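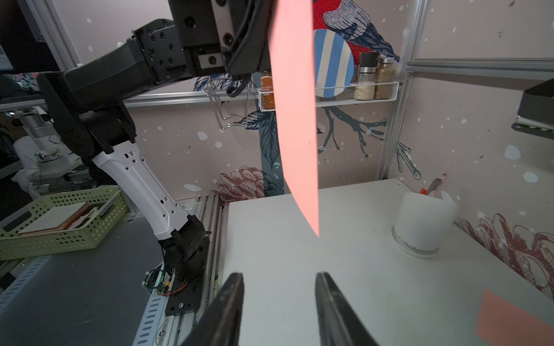 Thirty years of hanging other people's wallpaper

The owner of Clutcombe Papering started in the trade at 19 and has worked mostly in old houses ever since. She agreed to talk over a cup of tea between jobs, on the condition that we didn't ask her to pick a favourite pattern.

She says the paper itself is the quick part. "People book me for two days and can't see why the first one is all filler and sanding. If the wall's bad, the paper will show it by the weekend."

Her last big job was the old Salminen boarding house, where the owners wanted the hallway and stairwell done in a plain colour. It took 30 rolls. The ceiling on the stairs is high and the walls lean, so she hung a plumb line for every second drop. "You can't trust a corner in a place that age. I start from a line I've drawn myself and let the corner do what it likes."

In January she stripped a back bedroom in the same house and found four layers underneath, the oldest a small brown leaf print glued straight to the plaster. The owners kept a piece of it. She usually soaks old paper with warm water and waits, and only gets the steamer out for the stubborn bits. Steam can lift loose plaster, and then there's a second job to quote for.

On paste, she has used Climier for years and mixes it a bit thicker than the packet says. She has tried Kukano, the ready-mixed one, and found it fine for small rooms. "It's dear if you're doing a whole house, though. I was quoted $648 for a stairwell's worth and went back to my bucket."

Her prices haven't moved much. She charges $200 to come out, measure up and write a proper quote, and takes that off the bill if the job goes ahead. Some customers grumble – she says they're often the ones who have already bought too few rolls.

For anyone doing it themselves, she suggests a small room with no chimney breast and a paper with no repeat. Check the batch numbers before you open anything. Change the blade more often than seems sensible. "A dull blade drags and tears it when it's damp. They cost next to nothing."

She has no plans to retire. Her knees would like fewer stairs, she says, and she has started passing the taller jobs to a former apprentice. Next on her list is a dining room with three doors and a bay window, which she has put off twice.

Comments

patchandpaint
Agree on the blades. I went through a full pack in one bathroom.

old_terrace
Does she size new plaster first? We didn't and the paper grabbed before we could slide it.

hallwayhelp
$200 for a quote seems steep, but fair enough if it comes off the bill.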